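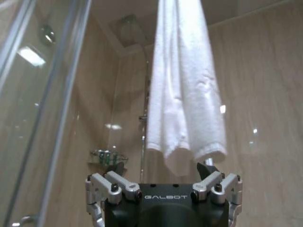 Wrist camera and gripper care on a towel-hanging cell

The towel cell is the corner of our workshop wiki I look after, so I get to write its article. It covers the gripper, the small camera that rides with it, and the upkeep that goes with sending both of them into a bathroom shower to handle towels. If you want the arm and base, those have their own pages (and a different author, lucky them).

Background

We call the cell Vamero. It started at our Bokness shop as a cloth-folding job on a flat table, and moved to bathrooms when the Ostano test apartment opened. Folding on a table was easy on the hardware. Bathrooms are rough on it! You get steam, lint, soap film and glossy walls that throw the lights right back at the lens, all in a space where a person can barely turn around.

Parts

The gripper has a black palm block with GALBOT printed across the front in light gray capitals, and silver metal finger segments in pairs on either side. Small black pins or screw heads sit at the hinges, and those are what I spend most of my time on. Silver brackets run down the flanks of the palm. The top of the palm is flat, with a couple of little recesses near the edge, and I clean those out with a wooden toothpick.

The camera looks out past the fingers, so the palm is always at the bottom of the view. I like that a lot. If the lettering looks crooked one morning, the mount has slipped, and I know it before I've opened a single log.

Setup

I set up with the arm parked outside the shower door. Power on, let the fingers run open and closed 10 times with nothing in them, and listen. A healthy gripper makes one even sound. A click on opening usually means a pin is backing out, and I stop right there and go get the driver.

Next comes the camera check. I hold a plain card in front of the lens and look for smears, then set the exposure by hand with the shower lights on. Leaving it on automatic was my big mistake in the early weeks. A white towel up close fills so much of the view that the camera darkens everything else, and then the fingers get hard to pick out against their own shadows.

After that I teach the approach from underneath. A towel hanging free makes a bottom hem with uneven lobes, and going in low puts the opening of the gripper under the cloth where the fingers can gather it. I bring the arm up slowly by hand and save a stopping point just short of the hem. The Morin controller (our name for the box, after the street it was built on) keeps the last 19 saved points and drops the oldest, so write down the ones you care about.

Clearances need doing again in every new bathroom. Glass panels are the worst, as the depth reading tends to go straight through them or lock onto a reflection. Rails, shelves and door handles all get touched off by hand, one after another, at walking pace or slower. I also move loose bottles off any shelf in the arm's path, though I leave them if we're specifically testing around clutter.

Lint

Terry cloth sheds. The fluff works into the hinges and packs down around the pins until a finger gets lazy and lags behind its partner. I brush the joints with a dry toothbrush after every 100 grasps and wipe the metal with a barely damp cloth. Please don't use compressed air; we tried it in April and it drove the lint deeper into the palm, and I lost an afternoon getting it out again.

Soap film is less dramatic. A wipe with clean water does it. I keep oil away from the fingers completely, because the first towel it meets will show every spot.

Common repairs

Loose pin: support the finger, back the pin out, clean it, add a tiny dab of threadlocker and leave it overnight.

Lagging finger: brush first, then rerun the empty cycle. If it still lags, swap the whole segment and bench the old one.

Fogged lens: let the cell sit in the room with the door open for some 10 minutes before wiping anything. Wiping early just leaves streaks.

Shifted camera: loosen the mount, line the palm up level in the view, tighten, and redo every saved point in that bathroom. Yes, all of them, sorry.

See also: Towel stock and washing; Glass panel mapping; Morin controller settings

Last edited Jan 12, 2026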